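4.2 Open day at the Ellska laboratory

The second part of our study was done during the open day of the Ellska laboratory in February. We chose this event because the visitors had no training in robotics, and most of them had not seen a bimanual system at work before. The demonstration was prepared by the first author together with Declan Mac an tSaoi, and Siobhán Hegarty was responsible for the interviews. The same task as in the Todden trials was used, so that the two groups can be compared.

In the task, blocks of different colors are placed on the table and the system has to put each block into the bin of its color. Yellow blocks go to the left bin, green to the middle bin and red to the right bin. The order of picking is not fixed. The Damasceno controller decides which arm takes the next block, and this decision is not announced to the audience. We wanted to know if visitors are able to guess it, and what they look at when they guess.

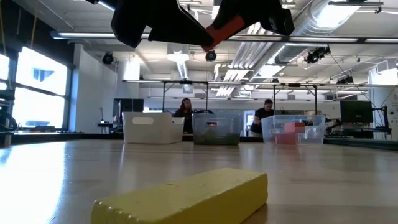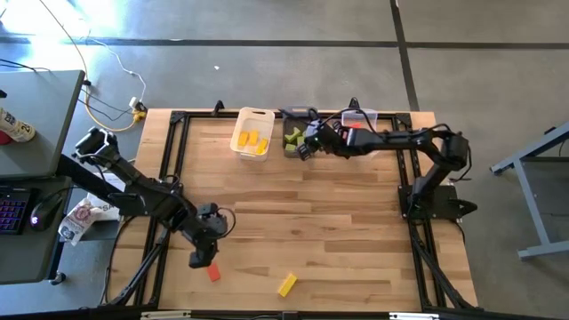 Figure 3. The sorting task at the open day, with blocks of different colors and the three bins along the far side of the table.

Visitors came in small groups, and each group stayed for 10 minutes. First they watched without any explanation. After this the operator stopped the arms between two picks and asked the visitors to say aloud which arm would move next. The operator gave no sign if the answer was right – this was agreed before, as in Todden the operators had sometimes nodded and so influenced the following answers.

In total 32 visitors agreed to a short interview. Many of them explained their guess by the distance between a gripper and the nearest block. Others spoke about the bins and expected that each arm would serve "its own" side of the table. This second idea is wrong for our controller, but it was held with much confidence, also by visitors who had already seen it fail. Children more often changed their idea after a wrong guess than adults did, although we did not record ages and cannot support this with figures.

Two limits should be mentioned. The room was noisy during the afternoon, and a part of the answers could not be transcribed. Also, the controller was tuned on 3,000 picks recorded with the older Driltilska grippers, and its choices may be less regular than those of a controller tuned on the present hardware. We return to this point in Section 5.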